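Collecting Grasp Examples from a Bin: Setup and Daily Routine

Ayten Karakaya, Wokisholm

These are the steps we follow when gathering grasp attempts for Nina, our grasp prediction model. They assume the arm is already calibrated to the overhead camera and that you have an account on Skandix, the server where the logs go.

Before you start

Fix the bin to the table. A bin that shifts a little after each contact will ruin the calibration slowly, and you may not notice until the end of the day. We use bar clamps on the walls and check them every morning. Push down on each corner and try to slide the bin by hand. If it moves, tighten the clamps and rerun the calibration check.

Route the arm cables next. Move the wrist through its full range at low speed and watch the loop near the gripper. It needs enough slack for the last joint to turn both ways, but it should not drag across the objects.

Choosing objects

Use a mix of shapes, surfaces and weights. Shiny and see-through items are worth including even though the depth readings on them are poor. Keep the spare objects in a tub outside the bin, within reach but clear of the arm.

Put in a small set at first. Once the success rate settles, add more so that items start to touch and overlap.
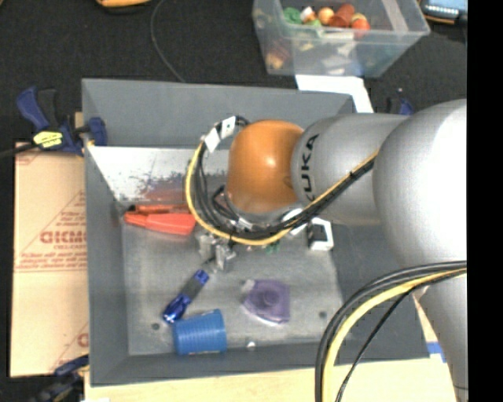

The gripper over a mixed set, with a blue flashlight and a cup on its side near the front wall.

Leave objects where they land. It is tempting to stand a cup upright or pull something away from the wall, but the model has to see those positions too. Step in only when an item has left the bin or is stuck where the fingers can't reach it.

Running a session

1. Empty the bin and take a background picture. Do this again if the room lighting changes.

2. Tip the objects in from the tub. Don't place them one by one.

3. Start the script and enter the object set name. Ours are named after the shelf they come from, so Sisoritz is one set and not a type of object.

4. Let the arm run. Each attempt stores an image before the grasp, the gripper pose, an image after the lift, and the finger opening.

5. Stop after 100 attempts and stir the bin by hand with the arm paused. Then start the next block.

6. Swap the whole set after 800 attempts.

Labeling

The script marks a grasp as a success if the fingers stay partly open after closing. Thin items break this rule – the fingers close almost all the way and the attempt gets logged as a miss. Compare the before and after images for any attempt with a small finger opening.

In our July run we logged 1,592 attempts and had to correct 229 labels by hand, most of them on thin or soft objects. Save corrections to a separate file and leave the raw log alone.

Uploading

Copy the finished blocks to Skandix before 6 p.m. The nightly job picks up whatever is there and skips any folder without a background picture. Retraining runs on Wednesday, so blocks uploaded after that go into the following week's model.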